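The Small Things, Gathered

At the residential college on Annan Street, the last week of February belongs to the desk. Rooms change hands at the end of the winter term, and every resident is asked to leave the work surface clear before the keys are returned. Furniture is simple to account for. The smaller belongings are another matter, and over the past several years the college has given them more attention than a visitor might expect.

Arwel Lougher, who has directed residential life at the college for 14 years, introduced what is now known among residents as the box rule. Each person moving out is issued one shallow carton, and everything that has lived on the desk, the sill or the bedside shelf must be gathered into it before any larger packing begins. The cartons come from the dining hall, where they are cut down by hand from delivery boxes. They are not handsome. Their edges are uneven and their seams are held with ordinary clear tape, and the college has never seen cause to replace them with anything better.

"A bag closes over things and they are forgotten until September," Mr. Lougher said. "With a low box, a resident can see the key. That is the whole of the argument."

The procedure begins with a cloth. Residents are encouraged to spread one over the surface they intend to clear, to lay the small items out beside the carton, and to look at them together before anything goes in. A key ring, a card holder, a tube of cream and a charging cable make up a fairly typical collection, and most people are surprised by how little room it requires.
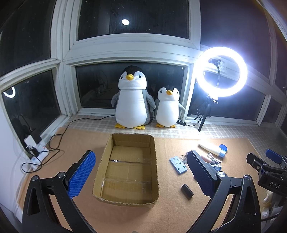 The guidance sheet given to residents runs to a single page and was last revised by Elikem Ackah, the college's housing coordinator. It recommends that flat and rigid articles be placed first, against a wall of the carton, and that tubes and bottles follow with their caps checked. Cables are to be coiled and left on top. Keys, under Ms. Ackah's revision, go in last and come out first. The earlier sheet had said nothing at all about keys, and in one term the office was asked to replace 12 of them.

Ms. Ackah came to the college from the Pikov Conservatory, where she managed practice rooms and storage for visiting musicians. She describes the two positions as closely related. Musicians, she observed, take great care with an instrument case and very little with the rosin, the pencils and the spare pegs that travel in its pockets. Students behave in much the same way with their computers and their lip balm.

Her own preference is for filling one end of a carton and leaving the other open. Articles that are pushed together hold one another in place, and the remaining space may then be used for whatever appears at the last moment – a transit card, a pair of earphones, the cap of something already packed. Residents who spread their belongings evenly across the floor of the box, she said, generally find them in a heap by the time they reach the stairs.

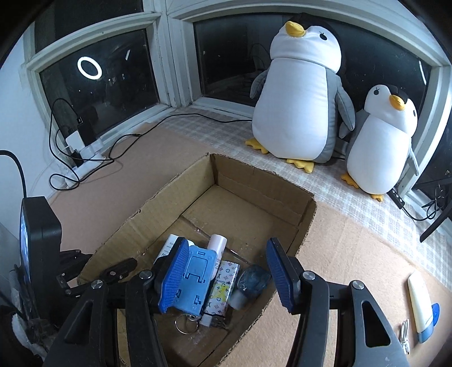

Soft toys have been the subject of separate correspondence. An early version of the rule required that they be packed with the desk items, and the objections were prompt. The present sheet allows plush animals to remain where they are until the room is otherwise finished, and to be carried out by hand. Mr. Lougher regards the amendment as sensible. A stuffed animal of any size will fill a shallow carton by itself, and it is in no danger of being lost behind a radiator.

The practice has begun to travel. Umer House, a graduate residence across the river, adopted the sheet last autumn with small changes, among them a larger carton for residents on the upper floors. The Flirkance Fund, which supports student housing in the region, has paid for the printing of the guidance in both buildings and has asked for a short account of the results at the close of the academic year.

Those results are modest so far. The lost property cabinet outside the Annan Street office, which once held two full shelves after each departure, held nine articles at the end of the most recent term. Around 26 cartons came back in a condition to be used again. The others went to recycling with the tape still on them, a point on which the kitchen staff have since written to Ms. Ackah.

Residents leaving this month may collect a carton from the housing office until four in the afternoon. Cloths are not supplied, and a clean pillowcase is considered acceptable.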